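The Star Piece

Annag Cairns had the bench at the far end, by the window that looked over the yard at Flanstead. She had been given the board in June and told to take as long as she liked, which she took to mean a month.

It had belonged to her grandfather's house in Irkis. He had kept it on the landing, leaning against the wall, and the children were allowed to lay it flat on the carpet when it rained. Her cousin Ruaridh Gillies always took the star. He was 3 years older and had quicker hands, and he would hold it in his fist until she asked for it properly.

Now the house was sold. Ruaridh had driven up with the board in the back of the car under a blanket, and a bag of blocks tied at the neck with string. He put them both down and said he didn't want any of it.

"You can have the star," she said.

"I'm nearly 70," said Ruaridh. "What would I do with it?"

He stayed for tea all the same. He told her about the man from Lenau who had bought the place, and how he had asked what the number over the door meant. It was 1708. Ruaridh had told him it was the year, and then in the car he had wondered if it was.

When he had gone to wash the cups she undid the string, found the star and stood it on the board.

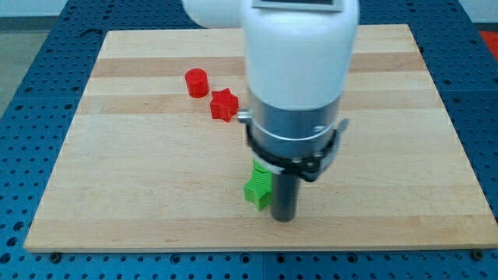 The green star on the board at Flanstead.

It was brighter than she remembered. She had thought of it for years as a dull sort of green, the colour of the landing carpet, and had described it that way to people.

Ruaridh came back drying his hands on his trousers. He looked at the board for a while without sitting down.

"Yule," he said. "The year the pipes froze. You cried because I put it in my pocket and took it home."

"You posted it back."

"Mother posted it back. I'd have kept it."

She asked him if he wanted more tea and he said he ought to get on before the road got busy. He found his coat and his keys. At the door he stopped, came back 2 steps, and held out his hand, palm up, until she asked him what he wanted.

"The star," he said. "Please."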